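Tramuvlow results: wrist views help two-arm sorting of soft pouches
January 3, 2025

A method for choosing which camera a two-arm robot should rely on at each stage of a grasp has raised success rates on see-through and flexible items, according to results released by the Tramuvlow project. The work was carried out at the Prorkholm laboratory by Sarahí Sandoval and Kai Hamann.

Translucent plastic is difficult for robot vision. Edges are faint, the contents show through the walls, and depth readings are often taken from whatever lies behind the surface. A policy trained on one overhead view tends to place the fingers too high or too far to one side.

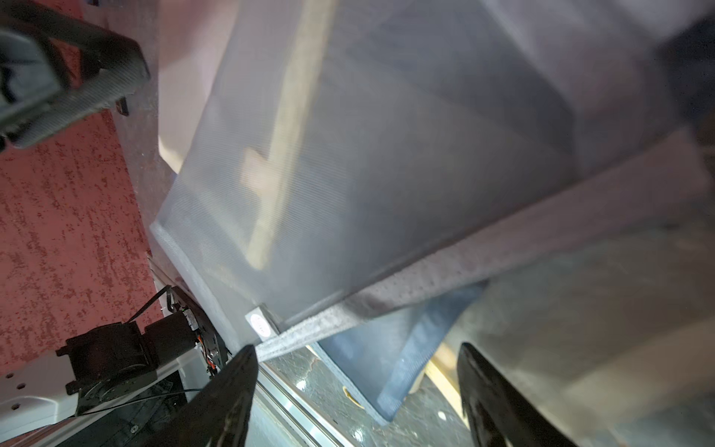

Wrist camera view towards a translucent storage bin, with the gripper fingers in the foreground.

The Tramuvlow method gives each camera a weight, which is updated as the arm moves. The fixed view dominates while the arm crosses the workspace. As the fingers close in, the weight shifts to the wrist camera on the arm making the grasp, and the second arm's wrist view is used as a check on position. The weights are learned from demonstrations, so no switching distance has to be set by hand.

Sandoval and Hamann recorded 200 demonstrations, all by remote operation of both arms. The items were mesh zipper pouches, which fold, slide over one another and catch at the zip.

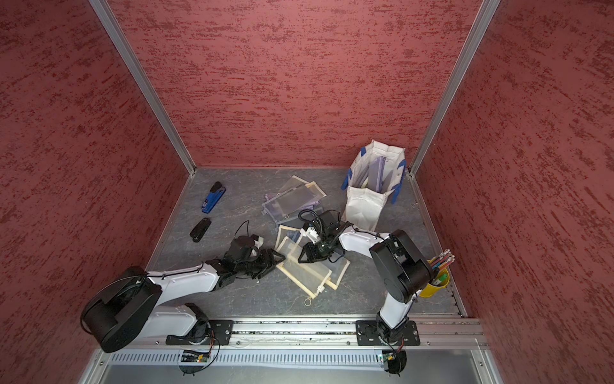 Pouches were left overlapping on purpose. In earlier trials they had been laid out singly, and the policy learned to expect a clear border on every side - a habit that failed as soon as two pouches touched. Training on overlapping items removed most of these errors, although it also made the arms slower to begin a grasp.

In the final test the weighted policy completed 9 sorting runs in a row without a missed pick. The same network with fixed, equal weights managed 5 before its first miss. Both used the same arms and grippers, and the starting layouts were matched.

Hannelore Engelhardt, who reviewed the results for Jacquet, said the comparison was fair but narrow. "It is one set of items under one set of lights," she said. "I would want to see it repeated with the lamps moved."
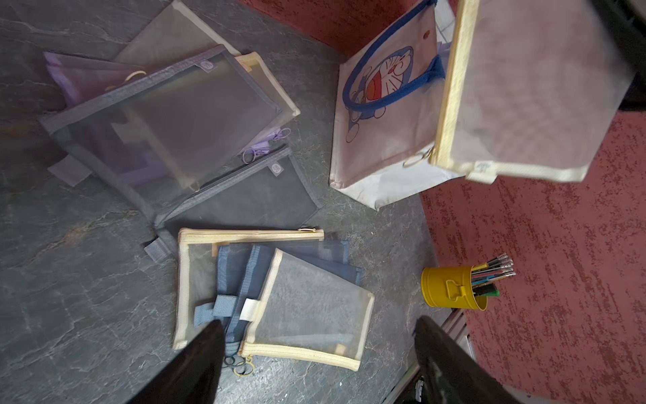

Remaining limits

Two faults account for most of the failures seen in development. The first is a double pick, in which the fingers take the top pouch together with the binding of the one beneath. The second is glare on clear panels, which can draw the wrist camera's weight down at the moment it is most needed. Hamann is testing a short pause and a second look before the fingers close.

The group plans to release the training code in May. Recordings will follow once Budadix has finished checking the file format.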